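Restringing at lower tension
14 August 2024

The old strings in my second racket went at Drenham a fortnight ago, on the mains, two crosses up from the centre. I had been meaning to drop the tension anyway, so both rackets went on the machine the same evening.

Previous setup was a full bed of polyester at 24 kg. Racket weight is 304 g strung, unchanged. The new setup is polyester mains at 22 kg and multifilament crosses at 21 kg. I pre-stretched the crosses by hand and left the mains alone. Two-piece, four knots, starting clamp on the outside of the throat.

Depth went up straight away. For the first 3 sessions I was hitting long off the backhand with no change in swing, and I had to aim lower over the net before it settled. Serve feels slower to me but Tõnu Laur, returning, could not tell which racket I had. The elbow is better. I would not put all of that down to the strings, as I also played less.

Tension loss is harder to judge. I tap the bed and read the pitch with a phone app, and the figure fell sharply overnight, then hardly moved. The app wants the string gauge and head size, and I had the head size wrong until last week, so the early readings are no use except against each other.

Next change will be one thing only, a thinner main, some time in October.

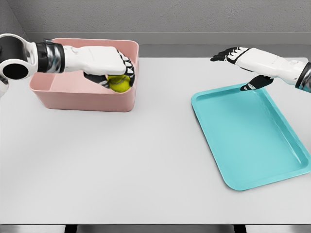 Siiri Pētersons
Did you let the bed rest a day before the first reading? Mine always drops most in the first night whatever I string with, so I only start the log on the second morning. Also curious whether the crosses have started to notch yet.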